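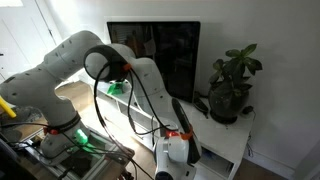 How many demonstrations do I need before it's worth training?

Golshifteh Jafarzadeh
I've been teleoperating my arm through one job, picking up a sponge and dropping it in a bowl, and I have 15 good runs saved so far. Everybody I read throws out a different number. Some folks say a handful, some say 1,000. I record in the evenings after work and my shoulder is getting tired, so I'd love to know when I can stop and hit train. One arm, one task, two cameras, and the bowl always goes in the same place. The sponge I move around a bit. I'm using the Jurotell recorder if that matters.

Amos Mahmoud
Train now, on the 15. It won't be any good, but you'll find out whether your whole chain works, and that's worth a wasted night. I skipped that step on my first project and recorded 742 episodes before I trained anything. Then I found out the gripper channel was being saved one step behind the cameras. Every single episode. I fixed it with a script in the end, but I was pretty sick about it for a few days.

After that I'd go up in batches. Do another batch, train, run it on the arm, and watch where it misses. If it keeps missing when the sponge is near the back, record more with the sponge near the back. For a single pick and place with a bowl that stays put, I've gotten decent results somewhere between fifty and a hundred. When I let the bowl move too, I needed a lot more than that, and I never did find a number I'd swear by.

Also, keep your bad runs in a separate folder and don't mix them in. I mean the ones where you fumbled, stopped to scratch your nose, whatever. A slow run is fine if it's smooth. Long pauses are the thing to watch for -- mine learned to hover over the sponge forever because I used to stop there and think.

Razia Khattak
depends on the model. more is better

Auður Ingvarsson
Agree with Amos on batches. One thing I'd add is to write down where you put the sponge each time. I thought I was being random and then I plotted my start positions and they were nearly all on the right side, because I'm right-handed and that's where my hand goes! Now I have a grid in pencil on the table and I work through the squares.

And change the light. Record a few in the morning with the blinds open and a few at night with the lamp on. I did all of mine on one Wednesday evening and the thing fell apart at breakfast time. Your shoulder will thank you for splitting it up anyway. I do 2 short sessions a day now and my runs are a lot cleaner.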